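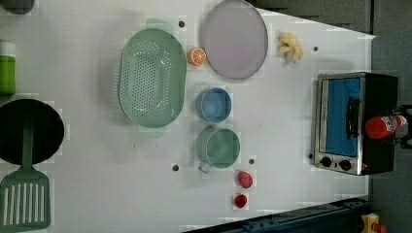 *A lavender plate, a pale green colander and a toaster oven, all toy-sized.*

Samah Kabbaj sells play kitchens from a shop in Gunthorpe, and she would like me to believe that a toy colander teaches patience. I have my doubts. I've watched my nephew wear one as a hat for most of December.

The pitch has grown up since my day. Sets now come in sage and lavender, colors picked to please whoever is paying, and the word "learning" gets stamped on everything down to the spatula. The Hegarty catalog runs to 488 items. Does a four-year-old need a toaster oven with control knobs? Mine made do with a shoebox.

Shota Yoshida, who runs a playgroup in Sidby, is less sure than the catalog. He put out nine pieces one morning and the children fought over the frying pan. The orange half went into a coat pocket and came home with the wrong family.

Kabbaj says the oven is her best seller. To grandparents, she admits, mostly.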